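Kundard Evening Classes: Progress Report to the Plidton Fund

25 January 2020
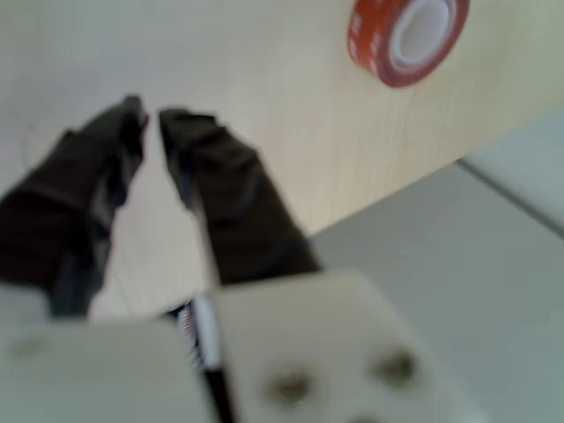
Dark gripper fingers against a light background.

Enrollment reached 60 adults by the end of December. Reading groups met in 3 rooms at the Kundard library. Montserrat Tejada took over the beginners' group from Octavio Retamal. We have spent the book budget and ordered 200 workbooks, which are due next month. Nine students still need a bus pass.

Vega Sarmiento, Program Lead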